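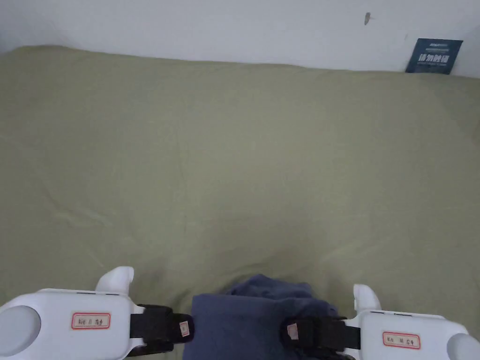
I have bought the Killumari mattress in October, for the small room where we do the washing, so this review comes after a good time of use. It cost 229 and the delivery was free. My first idea was only a spare bed for guests, but on most days it is the place where I fold the clean clothes.

The mattress is medium firm, with 800 small springs according to the leaflet. When I sit on the border it goes down a little, then it comes back. I weigh 84 kilos and I slept on it for two weeks when my brother was with us. My back was fine. My brother, on the sofa, complained more.

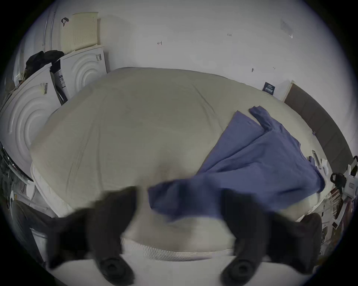

The bed next to the machines, with the laundry basket within reach.

For folding, it is low. After a full load of towels I feel it in my shoulders, and I would be glad of a taller base -- Killumari sells one, but it is not cheap. The width is very good, I can lay a shirt flat and still have place for the pile. 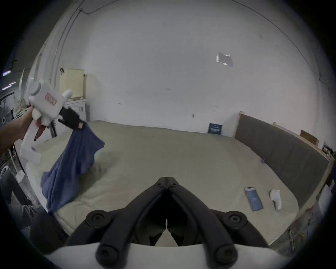 The quilted top is the part I like most. It does not slide under the hands, and I can brush it clean in one minute. Small things stay where I put them, for example a phone and a sock next to each other, with no rolling to the side. The grey padded board in the light wood frame is from Jisby and I bought it separately. It stands well along the side of the mattress.

One minus: the smell on the first days was strong. I kept the window open.
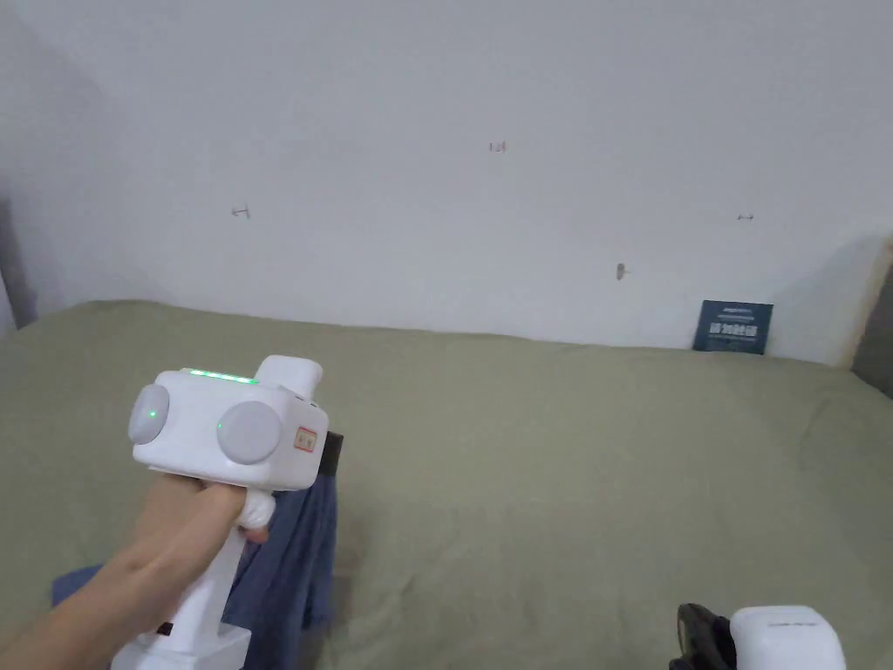 Dark blue fabric on the bed, cover on.

Any normal cover fits, mine creases a bit towards the wall. Four stars from me.

Teodor Sârbu, 8/28/19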